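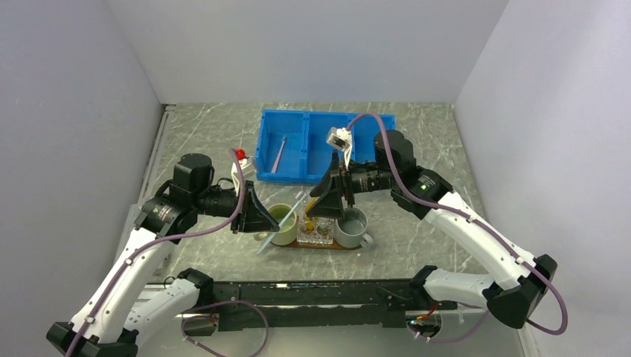
Can a robot clear the table yet? I went to Torres to find out

19th September

I have a confession to make before we get going: I hate tidying up after coffee. Cooking is fine, I don't even mind mopping, but the little stuff that collects on a table over a day makes me want to move house. So when the people at Conel asked if I'd like to come over to their workshop in Torres and watch two robot arms deal with exactly that kind of mess, I had my coat on before I'd finished reading the message.

Conel is a small outfit, 13 people in a former print shop behind the bus depot. They've been working since last November on what they call the Prallametti project, and the idea is very easy to explain. You take ordinary chores, the sort a cafe worker or a tired parent does without thinking, and you find out which ones a pair of arms can do well enough to be worth the bother. There's a list on the wall by the kitchen. It has 60 chores on it, from folding a dish towel to refilling a napkin box, and 20 of them have a green check mark so far.

The chore I'd come for was number one on my own personal list. Two mugs on a tray, a clear holder between them, some thin colored sticks, and a blue bin with compartments waiting behind. The sticks are supposed to end up in the bin and the mugs are supposed to stay upright. That's the whole job! My niece could do it at four, and she'd want a cookie for it.

Well, I stood there for most of an afternoon, and I came away with a lot more respect for my niece. Mugs, I learned, are pretty friendly. They're big, they have a handle, and if the grip is a little off they mostly forgive you. Sticks are a different story. A stick lying flat on a table gives the fingers almost nothing to close on, and a stick leaning up against something else is worse, as it slides away the moment you touch it (I said "oh no" out loud more than once, and I wasn't alone). And then there's the see-through holder. The team told me clear objects are still a headache for cameras, and I can believe it - I walk into glass doors myself.

When it went right, though, it was a real pleasure to watch. One arm came down, took a stick near the middle, paused as if it was thinking about lunch, and carried it over to the bin. The other arm waited its turn. I clapped. They were nice about it.

So how good is it? Conel keeps a running log of every try at this one task, and the count stood at 509 when I visited. They wouldn't give me a success rate to print, which I grumbled about, but they did say that the first stick goes in far more often than the last one. The trouble builds up. A mug gets nudged, the holder ends up turned, and by then the table doesn't look much like the one the arms started with. A person just shrugs and reaches a bit farther. The machine has to have seen something like it before, or else it hovers.

Speed is the other thing. I can clear a tray like that in the time it takes the kettle to click off. The arms took long enough that I drank a whole cup of tea, and somebody had time to offer me another. For a home that might be okay, if it all happens while you're asleep. For a busy counter it's hopeless right now, and the folks at Conel said so before I could.

That hasn't put off Brorkex, the lunch chain with the orange awnings, which has agreed to let the project try a few back-room jobs at its Torres branch. Sorting stirrers and straws is first up. Customers won't see any of it, and the staff I spoke to on my way home seemed mostly curious. One asked me if it does dishes. I had to tell her no, dishes are still without a check mark, and she went back to the sink looking pretty let down.

If you want a look for yourself, the workshop is opening its doors to visitors one evening in November, with coffee and a chance to set up the tray any way you like and see what the arms make of it. Entry is free but space is tight, so sign up at the front desk or by phone. I'm already planning my arrangement, and it involves a teaspoon standing up in a mug.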